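Simulating the kitchen before I cut any more aluminum

The arm has been sitting on its cart in the workshop for most of the winter, and I have finally admitted that I was building things in the wrong order. I made the cart, then the mount, then a new mount when the first one flexed, and only after that did I start asking where it would have to drive and what it would have to reach. So for the past few weeks I have been working in the simulator and leaving the drill press alone.

The goal hasn't changed since my first post on this. I want a small mobile arm that can clear loose items off a long counter and put them on a shelf. It doesn't have to be fast. It has to not knock things on the floor.

Current state of the hardware, for anyone keeping track:

Base: the Kumov drive kit, four wheels, second-hand. One motor was noisy and has been swapped.
Arm: my own design, printed joints from Plastalance filament, aluminum links. Reach is 800 mm from the shoulder axis to the fingertip.
Gripper: two fingers, 90 mm opening.
Battery: a Sedico pack that came out of a scooter. It gives up to 200 minutes of idle time, a lot less when the arm is moving.

The first simulated room I tried was a plain box with a table in it, and everything worked on the second day. That should have made me suspicious. A plain box has no doorways, no cabinets to bump into and no shelf legs to catch a wheel on. I threw it out and switched to a proper house layout with a kitchen that runs long and narrow. The counter goes down one side, the shelving stands against the opposite wall, and the robot has to work in the strip of floor between them.

Turning was the first problem. With the arm folded the base can spin in place. With the arm out over the counter it can't, and my planner didn't know that, so it swung the elbow into the shelving unit over and over. I fixed it by making the arm fold before any base rotation larger than a few degrees. It costs time on each trip and I don't care.

The second problem was thin things. A pen lying flat on a counter is hard to pick up when your fingertips are as blunt as mine. I ran 252 grasp attempts overnight on the old fingertips and most of the failures were the pen. The fingers would close above it, or push it along until it hit something. I have drawn new tips with a beveled edge and they do better in simulation, but contact in simulation is generous, so I'm not celebrating yet.

Long-handled utensils were easier than I expected as long as the grasp is near the heavy end. If it grabs the far end of the handle, the thing rotates in the grip and ends up pointing at the floor.

Houda Bouazza, who shares the bench next to mine, looked at the logs and asked why the arm always approached from straight above. I had no good answer. I had copied that from the tabletop version two years ago. An angled approach leaves more room near the back wall and lets the base stay farther from the cabinets, so I'm rewriting that part now. She also lent me her Ait Ali torque gauge, and I need to give it back before September.

Things still open:

The shelf heights are fixed in the config file. They should be read from the scene.
The wrist camera in simulation has no noise at all, and the real one has plenty.
I haven't modeled cable drag, and on the real arm the cable bundle pulls the wrist to the left.
The doorway at the end of the room. The base fits through on paper with the arm folded, but I haven't tested it with the battery tray on.

This is the layout I load at the start of each run now – the robot is spawned afterward, once the objects have settled on the counter. 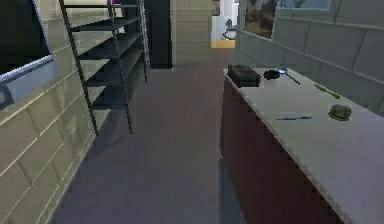
Next on the list is printing the beveled fingertips, one pair in the hard filament and one in the flexible stuff, and trying both on the bench with the arm clamped down. If the flexible pair holds a pen I'll put it on the cart and drive it across the workshop. The cable bundle gets rerouted at the same time, as the wrist has to come apart for the new tips anyway. I'll post the fingertip files once I've settled on a version.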